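Ticket 396: Stanel mesh node keeps dropping the upstairs office
Status: open, waiting on customer
Product: Pemier home router with 2 Stanel nodes

Hi again! So I tried everything from your last reply and I'm sorry to say the upstairs node is still falling off the network. It goes fine all morning, then the light turns amber and every laptop up there loses the connection at once (usually right when I'm on a call, of course).

What I've done so far: factory reset on both nodes, moved the upstairs one off the bookshelf, swapped the power adapter with the downstairs one. The adapter swap changed nothing. I also updated the firmware, which took two tries because the first download hung at 48 percent and I had to start over.
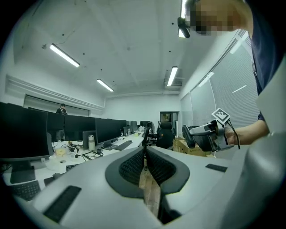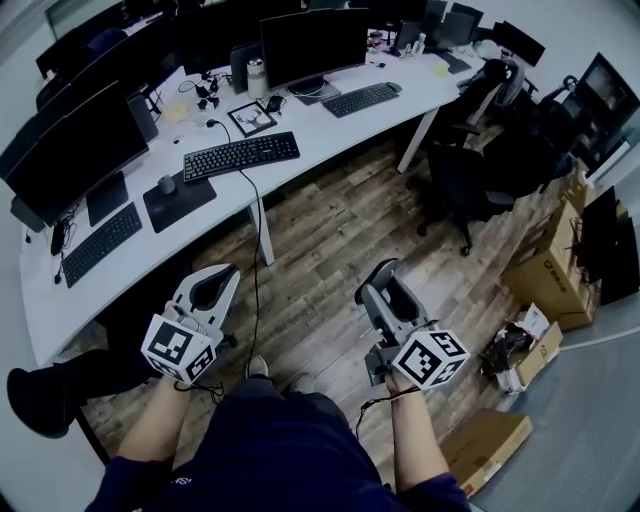 Posted by the ticket owner, Gorkeseck, 8 replies

I went through the router log last night and the drops all come with the same line, "backhaul lost, retrying channel." After that it hunts for a few minutes and comes back on its own, or it doesn't and I go pull the plug. Could it be the automatic channel setting? There's a toggle for it in the Monti app but it's grayed out for me, even when I'm signed in as the admin!

One more thing, the downstairs node has never dropped, not once, and it's farther from the router. I'd be happy to run a cable upstairs if you think that would settle it, but I'd rather not drill through the ceiling just to find out the node is bad. Can you tell me how to unlock that channel toggle, or should I go ahead and ask for a replacement?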